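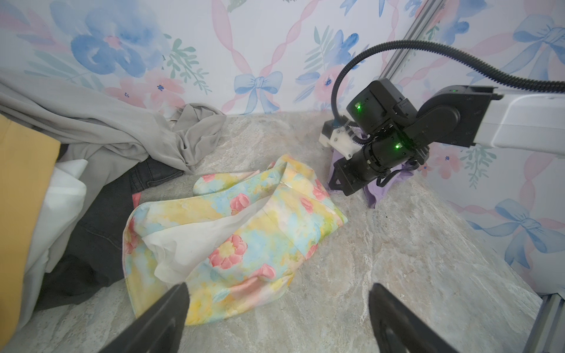

Florals in the middle, denim beside them, mustard off to the side.

The Pile, and What to Do About It
by Nivaldo Araújo

October is when the closets in the Nikent Building give up. The summer clothes have to go somewhere, the sweaters want their shelf back, and for a week or two everybody on my hall owns a pile. I have owned one since Wednesday. It has its own spot on the floor and I have started walking around it the way you walk around a sleeping dog.

The clothing swap in the Lesier Room is coming up, and last fall we took in 31 bags. Almost half of them had to be dumped out and sorted again before anything could go on a rack, and one was entirely pillowcases. So the newsletter has asked me to say a few words about sorting at home. I was picked because I complained the most.

Start by getting everything onto the floor. People resist this. They like to sort straight from the drawer, holding up one shirt at a time and having feelings about it. On the floor a shirt is just one more thing between you and the door, and decisions speed up a good deal. A hard floor is better than a rug, unless you want the rug's opinion on every black T-shirt you own.

Then pull out the heavy stuff. Jeans go first, always. They weigh as much as everything else put together and they pin the light things down, so you tug on a sleeve and get a whole avalanche. Lay jeans flat, one leg over the other, fold up from the hem in thirds, and set them somewhere you won't step. Check the pockets while you're there. I found a parking receipt, a guitar pick, and a key that fits nothing in my apartment.

Next come the big drapey things, the ones that spread out and pretend to be three garments. Shake them and fold them on the bed. If a piece has twisted itself into a knot, untwist it now. A knot goes into the bag a knot and comes out of the bag a knot, with creases you could file under.

Which leaves the small, soft, flowery layer, and here I have to confess to a weakness. I'll get rid of a perfectly good gray shirt without a second look, but put some pink flowers on a yellow and blue background and I'll stand there for ten minutes. I don't even wear florals. My sister left a few with me two summers ago and I've moved them between three shelves like houseplants.

The trouble with light printed pieces, especially lined ones, is that they won't stay put. The lining slides one way, the print slides the other, and by the time you've squared up the bottom edge the top has wandered off. What works for me is to lay the thing face down and smooth the lining with the flat of my hand first, then bring in both sides. Straps get tucked inside before the last fold. Leave a strap out and it will catch on whatever is next in the bag, and the two of them will arrive together and have to be introduced as a couple.

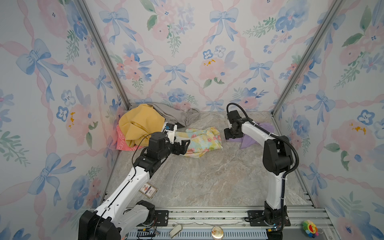
Do clothes have to be folded before I bring them to the swap?
Clean is the only firm rule, but folded bags get unpacked first and the racks fill up faster when we don't have to shake everything out.

A note on color, which comes up every year. Gruka, who runs the racks and won't be argued with, hangs by color and not by size. If your bag is already in color order she will be very nice to you. Grays together, blues together, and so on. Mustard yellow gets its own section, thanks to whatever happened to all of us a few falls ago. Lavender goes at the pale end, next to the whites, and please don't bring this up with her. It's been discussed.

Bags should be tied, not taped. Write your apartment number on a piece of paper and put it inside, in case we find your passport. We can't take socks with one member missing, swimwear, or anything described as "just needs a zipper." Bedding goes to the Pastor Street drop box, and so do pillowcases, and whoever you are, I mean you.

Drop-off is at the Lesier Room door, up to 3 bags per household, from noon until 12 minutes before the doors open, a figure Gruka arrived at by herself and printed on the flyer. Take home as much as you like. I'm planning to leave with less than I brought, which was also the plan last year, and I own a very nice corduroy jacket in somebody else's size.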